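Kerkero Home Forum
Storage and Moving

Keeping boxes off a damp garage floor?

Posted by murkolo_22, 1/7/22

We moved into a place with an attached garage and I put most of our boxes straight on the concrete. The bottom ones now feel soft. I laid an old blue cover under one row but the cardboard still smells musty. Do I need shelves, or is there something cheaper? My budget is 100 dollars.

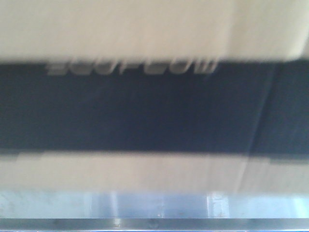
Page 1 of 3

Replies

kobzarfan
Get shelves. Concrete is always damp.

Lurnurier
Find out where the water comes from before you spend anything. Tape a square of clear plastic to the bare floor, seal all four sides and leave it overnight. Drops under the plastic mean moisture is coming up through the slab. Drops on top mean humid air is settling on a cool floor, and a dehumidifier will do more for you than shelves.

Either way, get the boxes up. Pallets are often free behind garden stores if you ask. Leave a gap of a few inches at the wall. Big boxes that held appliances or electronics are usually thicker than moving boxes, but they go soft too. I would not stack more than 50 pounds on any of them.
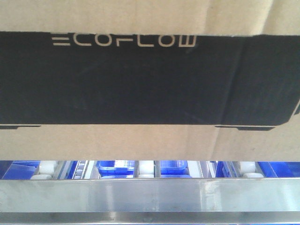 What to keep out of cardboard

Photos, clothes, books and anything with a battery. Put those in plastic bins with tight lids, or better, in a closet inside the house. Check the battery manuals for storage temperature, as a garage in July can get too hot.

oldporch
Same problem here. We used pallets and it was fine for the tools, less so for the books. Throw out any box that already smells, the smell does not come out. Also check your gutters. Ours emptied right next to the garage wall.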